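Grikorska cell: notes on the stop-short fault

Posted 2026-08-21

In May the bin-handling robot at the Grikorska site began stopping short of its pick positions. The arm would drive to the approach pose, hold, report a depth mismatch, and retreat. The log called it E-223 every time, a code the Ronness controller uses for any disagreement between the expected and measured distance to a bin. The code says nothing about which of the two values is wrong.

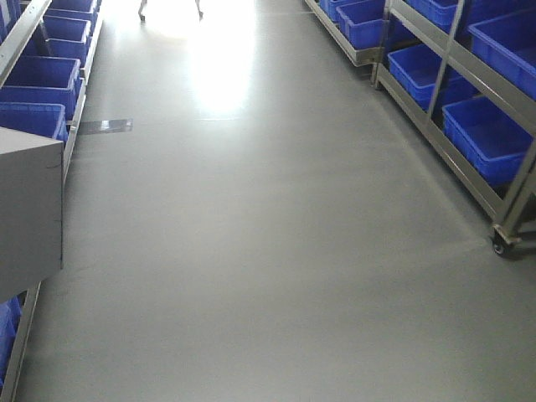

My first suspect was the calibration between the base and the wrist camera. I reran it and got residuals well inside tolerance, so that was an evening spent on the wrong component. The second suspect was rack position. The site map treats every rack as a fixed object, and the one on the right-hand side of the aisle stands on casters. A rack like that can be nudged a few centimeters without anyone noticing, and the map will go on trusting the old pose. I taped reference corners on the floor, logged the rack pose at the start and end of each run, and found drift large enough to matter on exactly one run. The fault had appeared on many more.

I then pulled the full log. Out of 400 approach moves, 53 had ended in E-223. Sorted by hour, the failures bunched in the brightest part of the day. Sorted by target, they bunched on the lower shelves of the steel units. 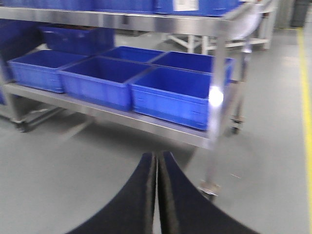

Lower shelf of the cart, from the wrist camera. Glare on the right front post.

The depth sensor projects a pattern and matches it. Polished steel breaks this in two ways. A highlight saturates a patch of pixels and leaves a hole in the depth map. A reflection does something worse: it returns a plausible surface at a distance where there is no surface. The hole filter handles the first case. Nothing in our pipeline handled the second, and the planner took the false surface as an obstacle or as the bin wall, depending on which segment it fell into.

What I changed, in order:

1. Fixed the exposure. Auto exposure was reacting to the window and shifting the noise floor between the approach and the pick. 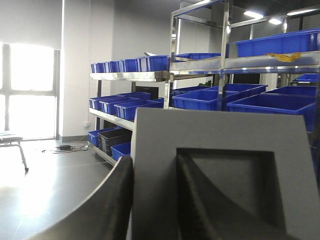
2. Masked the posts and rails. Their geometry is known from the rack model, so any depth return inside the mask is discarded and replaced with the modeled value.

3. Added a second view. The wrist rotates 15 degrees and measures again. A real bin wall stays where it was in the base coordinates. A reflection moves, and the point is dropped.

4. Split the error code. E-223 now carries a suffix for "hole," "moved surface," or "rack pose."

Step 3 costs cycle time and I would like to remove it eventually. With steps 1 and 2 alone the fault became less frequent but did not go away, mostly on targets beside a wide flat panel. 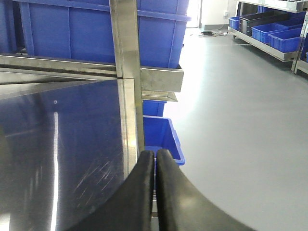
Zixuan Long wrote to me after reading a draft that the mask in step 2 worried her more than the original fault. If the modeled value replaces the measured one, a hand on the post is invisible to the planner. She had seen the same shortcut on a Plollau line and thought the stop-short behavior was the safer failure of the two.

I agree with her on the mask. The cell's safety stop does not depend on the depth camera, but the planner should not be throwing away evidence of an obstacle either. The current version discards a return inside the mask only when it lies behind the modeled post. Anything in front is kept and still stops the arm. This brings back a few false stops, and I have left them in.

Still open: the rack pose check runs only at startup, and the Mac Suibhne floor markers I ordered for it have not been installed.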